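In defence of the unsorted wash

Hauwa Akande

My mum sorted her washing into five piles and I believed, well into my thirties, that decent people did the same. Whites, darks, colours, towels, and a sad little heap of things that "might run". I kept it up until last June, when I did 44 loads in one month (two kids, one sick dog) and something in me gave way.

Now it all goes in together. Reds with whites, yes, even that. My neighbour in Costitz thinks I'm a menace – she told me so over the fence, holding a peg. But the clothes we buy these days have mostly been washed to death by the second week, and a cool cycle is kinder than people think. I've had one pink vest in 13 months. One! I wear it to bed.
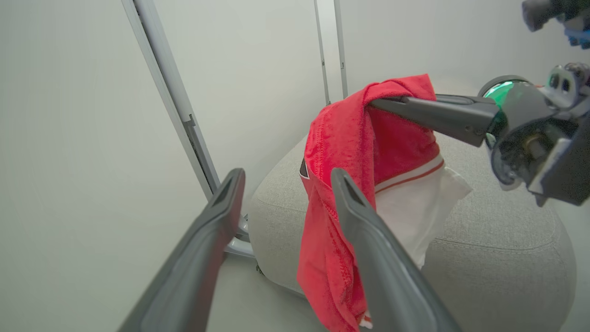 Red and white in the same handful, ribbed band and all.

What I won't give up is the sorting afterwards. I like pulling a bright jumper out of the heap and finding a sock hiding in it. That bit is slow, and I put the radio on and make it slower. If you sort before the wash you only have to sort again at the end, so why are we doing it twice?

I'll make an exception for new jeans. And for anything my sister has dyed herself, after what happened to the good pillowcases.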